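I've been running the Geltura head rig since January and I finally have enough hours on it to write something useful. Quick background: I collect household demonstrations for a folding and hanging policy, mostly in real bedrooms, and I'd been using the old Cimora headset until the strap clip broke for the second time. Marwa Ait Ali on our team had a Geltura on order already, so I got to try hers, and then I bought my own the same week (impulsive, yes).

The two views below come from one of my jersey-on-hanger sessions, pillow and gray sheet included. 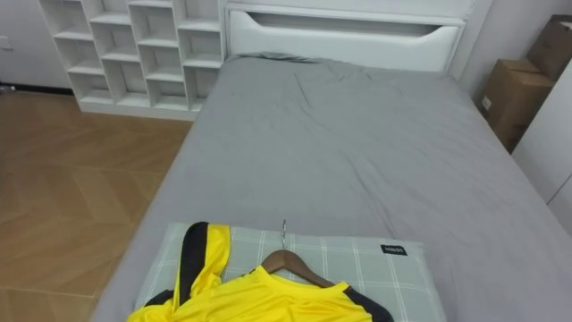
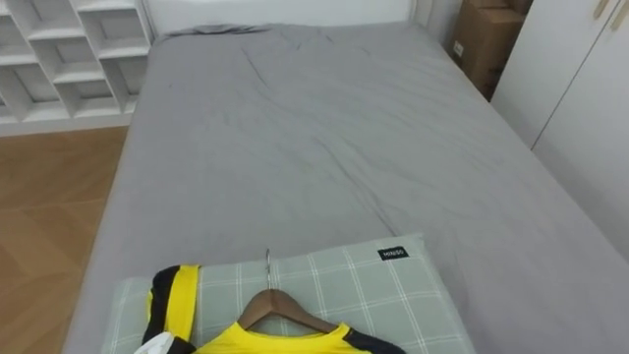 **Does the Geltura work for a beginner who has never recorded demonstrations before?**

Mostly, provided somebody sits with them for the first hour. The hardware is easy, but the episode labels take some getting used to, and a new person will forget to mark the end of an episode over and over until it becomes a habit.

OK, on to the stuff I care about.

**Comfort.** Big step up from the Cimora. The weight sits further back and the forehead pad doesn't slide when you lean over a low bed, which I do all day long. I can go a full morning before I want it off. The cable runs down the back of the neck and catches on hoodies, so I've started wearing a plain T-shirt to work and that fixed it.

**Camera angle.** You set the tilt with a thumbwheel and it has little click stops. Love the clicks! On the old one I'd bump it taking off my glasses and lose an afternoon of matching angles. One warning: if you set the tilt for standing and then bend your neck more than usual, the thing you're working on slides down toward the bottom of the view and you lose the near half of it. I now do a short test clip with a shirt before each session, check where the collar and the hem land, and adjust. Do this even if you're in a hurry. Brahim El Idrissi skipped it once and we threw out a whole batch of sleeves.

**Recording software.** This is where I take off a star. Starting and stopping is fine, and I like the foot pedal a lot, but the review screen is slow and it sorts clips by upload time instead of by task. If you record hangers, then pillowcases, then hangers again, you're going to be scrolling. Jamard makes a free sorter that reads the same files and it does the job better than the official one. I have it open on a second monitor pretty much always.

**Failed attempts.** The default setting throws away anything you mark as a fail. Please turn that off! A shoulder that slips off the hanger and gets put back on is some of the best material I have, and our policy got noticeably less helpless with bunched-up sleeves once we kept those. The switch is buried under Storage, not under Episodes where you'd look for it.

**Numbers, for those who like them.** I've got 2,014 episodes on this unit. Of those, 921 are garments on hangers and the rest is a mix of folding, pillowcases and socks. I rejected 178, nearly all of them for a bad tilt or a forgotten end marker, so that's on me and the pedal habit more than on the rig. Battery gives me 40 minutes of continuous recording. It's shorter than I'd like, but they swap fast, and I keep a spare on the charger.

**Shiny fabric.** Sports jerseys and anything slick used to blow out on the Cimora near a window. The Geltura handles them better if you lock the exposure first. Leave it on auto and it drifts every time you look from a bright shirt to a white wall, and then your clips from the same room don't match each other. Lock it, leave it locked, unlock it when you change rooms.

**What I'd change.** A longer cable. A review screen that doesn't make me want to lie down. Some way to tag the garment by voice, so I don't have to walk over to the keyboard between shirts. And the carrying case has a foam cutout for one battery, when you absolutely need two.

Marwa likes the Alemneh better for kitchen work because it's lighter and she moves around more. I tried it for a day and the picture was fine, but it has no click stops on the tilt, and for bed-height work I wasn't willing to give those up.

Four stars. I'd buy it again, and if they fix the sorting I'll come back and change the rating.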